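Clinics > Running a treatment room > Checklists

6 min read

Treatment room safety check, with my comments

Fri 26 June

I love a good checklist, and this one has been through a lot of hands at our Trastimmont clinic before it got to where it is. It covers a room used for peels, skin needling and LED sessions. We walk it through before the first client of the day, and again in more depth every October when the big service visit happens. Steal whatever suits you!

Marks: OK, Fix today, Fix this week, Room closed.

1. HANDS AND SURFACES

1.1 Basin runs hot and cold, soap and paper towel filled. OK
Comment: Fill the towel holder the night before. It takes a few seconds and saves you a dash down the hall with dripping hands.

1.2 Treatment bed wiped, no splits in the vinyl. Fix this week
Comment: Small split near the foot end of bed 2. Taped for now, but tape traps grime, so the cover goes out for repair.

1.3 Trolley wiped top and bottom shelf. OK
Comment: Bottom shelf looks great this time. Everyone forgets the wheels, so give them a go too.

2. SHARPS AND NEEDLING

2.1 Sharps bin below the fill line, lid closing properly, bin off the floor. OK

2.2 Needling cartridges sealed and in date. Fix today
Comment: Three cartridges at the back of the drawer were past their date. Binned. New stock goes behind the old stock, please — I know it's fiddly with that drawer.

2.3 Needle-stick steps on the wall and readable from the bed. OK
Comment: The larger print is such an improvement. You can read it without your glasses on.

3. PEELS AND PRODUCTS

3.1 Every bottle labelled with contents, strength and date opened. Fix today
Comment: One Prulex toner had no opened date. If you don't know when it was opened, it goes out. We write on the bottle and leave the cap alone, as caps get swapped.

3.2 Peel solutions locked away between clients. OK

3.3 Neutraliser and cool water within reach before the peel starts. OK
Comment: Within reach means your arm, standing where you stand. The other side of the room doesn't count.

3.4 Eye rinse sealed and in date. OK

3.5 Patch test written in the client's notes. Fix this week
Comment: Pulled 30 client cards and 28 had it filled in. That's a lovely jump from last time, and I'd like to see the last two sorted before those clients are booked again.

4. LIGHT AND POWER

4.1 Cords free of nicks, nothing running across the walkway. OK

4.2 Test tags current on the lamp, steamer and bed motor. OK

4.3 LED panel hours written in the log. OK
Comment: Our Achari panel is due for service at 1,000 hours and it's getting close. I've asked Sestport to look at it on their next visit.

4.4 Goggles clean, straps firm, one pair for the client and one for staff. Fix today
Comment: Staff pair had a stretched strap. Swapped it for a new one out of the cupboard. A slack strap lets light in at the side, and it's annoying to wear besides.

4.5 Warning sign for the door hung up before the panel goes on. OK 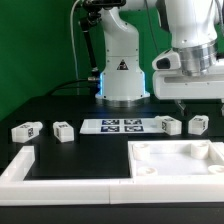

Does the client need goggles if they keep their eyes shut for the whole session?
Goggles go on every client, every session. People open their eyes when they sneeze or when someone talks to them, and some of them are on medicines that make them more sensitive to light. Ask about medicines before each booking as well, even with regulars.

5. GETTING OUT AND GETTING HELP

5.1 Door opens fully with the bed at its longest. OK
Comment: Try it with the bed flat and the stool out. We'd only ever tested it with the bed folded up — very glad we checked.

5.2 First aid kit complete, burn gel in date. OK

5.3 Call button works and can be heard at the front desk. Fix this week
Comment: Works well, but it's hard to hear over the music. Either the button gets louder or the music gets softer, and I know which one I'd pick.

5.4 Extinguisher gauge in the green, path to it clear. OK

Result: room open. Today's fixes done before the first booking, bed cover and call button carried over to the weekly sheet.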